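Lesness Counter Unit, reviewed after 14 weeks in a working kitchen

The Lesness is a single-arm unit for small food-prep sites: staff kitchens, guesthouse breakfast rooms, the tea point on a care ward. It is sold for the jobs between cooking and cleaning, meaning drawers, toasters, mugs and put-away. We ran one at Urgate, where the kitchen serves breakfast to 37 people and has a morning crew of five.

Installation

Setup took one afternoon. The controller needs its own outlet and a wired network connection. Wireless is supported, but ours dropped often enough that we stopped using it. Teaching is done by hand: an operator guides the arm through a task, repeats it with the objects moved, and saves the set. A simple drawer task needed 29 repeats before we were willing to leave it switched on during service. The manual suggests fewer.

Performance

Drawer opening is the strongest function. Long bar handles give the fingers plenty to close on, and small offsets in position are corrected without stopping. Round knobs are slower. Wet glass should be left to people.

Toaster work is acceptable. We trained insertion with a wooden block cut to the shape of a slice, then moved to bread. Block results do not carry over directly. Bread compresses, and the grip force has to be set again for each loaf type. Soft white was the worst of them and we never got it fully reliable.

Noise is low. Speed is low too, and the maximum setting is best ignored in a shared space. The arm stops on contact as specified, then waits for a manual reset at the panel. If the panel is on the far side of the counter, someone has to walk around. Mount it near the person who will be interrupted.

Effect on the crew

No positions were cut. The early shift now starts at 6:15 instead of 6:00, and one person per shift holds the operator role, with a small pay supplement. The arm took over part of the laying out. It added a reset duty, a daily finger-pad wipe and a log sheet. Over the trial period, the total work did not drop by much; it moved from hands to attention. Two of the crew prefer this. One asked to go back to the hot line and did.

Counter habits also changed. The arm accepts a cluttered surface, but it plans a longer path around tall items, and a canister left in front of a drawer can stall a run. Management first asked for a bare counter. The crew objected, with good reason, and the compromise was to keep the drawer front clear and leave the rest as it was.

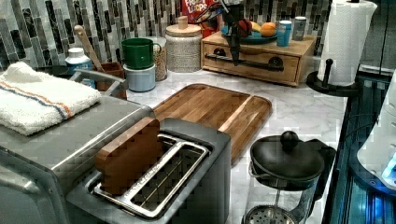

Agnese Mockus disagrees with the part about pay: "The supplement covers the operator hour. It does not cover the other four of us learning to work around an arm, and that took most of August. Put the training time in the contract before the unit arrives."

We accept the correction. Buyers should budget paid training for the full crew, including those who will never hold the operator role.

Support and cost of ownership

Service is handled through Luvine. Phone support was competent and keeps office hours, which does not help a breakfast kitchen. Finger pads are the main consumable and we changed them twice. Software updates install overnight and should be deferred on a Sunday, as one of them cleared our saved grip settings.

Verdict

Recommended for sites with steady routines and a crew that has been consulted. Not recommended as a way to run a shift one person short.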